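Setting Up Your Price Basket in Brarar (Household Inflation Tracker), Section 3

I wrote this part of the guide for people who want their own inflation number, worked out from what they buy every month.

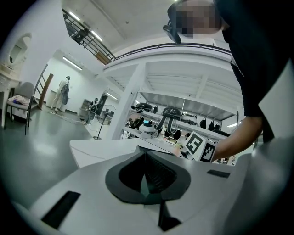
One reader wrote in to ask why her basket said prices were up when the official index had barely moved, and whether she'd set something up wrong. Most likely she hadn't. The national figure averages millions of shopping lists, and yours is a list of one. If you spend a lot on rent and eggs, and rent and eggs went up, your number goes up too!

Before you start, have one full month of receipts or a bank statement handy. I use March as my base month because nothing odd happens at my house in March (no holidays, no school shopping, no birthdays), but any ordinary month will do.

3.1 Create the basket

1. Open Brarar and choose New Basket from the File menu.
2. Type a name. Mine is just "Home."
3. Pick your base month. Brarar sets the index for that month to 100, and every later month gets compared with it.
4. Click Save. You'll land on an empty item list.

Caution: once you've entered a second month of prices, changing the base month recalculates the whole history. Make a backup first (File, then Export). I skipped this once and spent an evening typing it all back in.

3.2 Add your items

1. Click Add Item and enter the name, the package size and the price you paid.
2. Choose a group – food, housing, fuel, clothing or miscellaneous.
3. Repeat until you have at least 12 items. The program will take up to 50 in one basket, though I'd go easy at first.

Note: enter the package size exactly as printed. If your coffee shrinks and the price stays put, Brarar catches it, but only when the old size is on file. I love this feature more than is reasonable.

3.3 Set the weights

Weights tell the program how much each group matters to your budget. They have to add up to 100 percent, and the Save button stays gray until they do.

1. Go to the Weights tab.
2. Enter each group's share of your monthly spending.
3. If you don't know a share, click Estimate and Brarar will work it out from your base month.
4. Click Save.

Caution: don't put savings or loan principal in here. They aren't purchases, and they'll drag your number toward zero.

3.4 Enter a new month

1. Click New Month.
2. Fill in the prices you paid. Leave a blank for anything you didn't buy, and the last price carries forward.
3. Look for yellow flags. A flag means the price moved more than 5 percent since the previous month, so check for typos (I drop decimal points all the time).
4. Click Update Index.

Note: sale prices count if you really paid them. Expect a bumpy line, especially for food. Switch the chart to Smoothed if the bumps bother you – the figures underneath stay the same.

If you're moving over from Dorkix, export your old list as a CSV file and go to Section 4 before adding anything by hand.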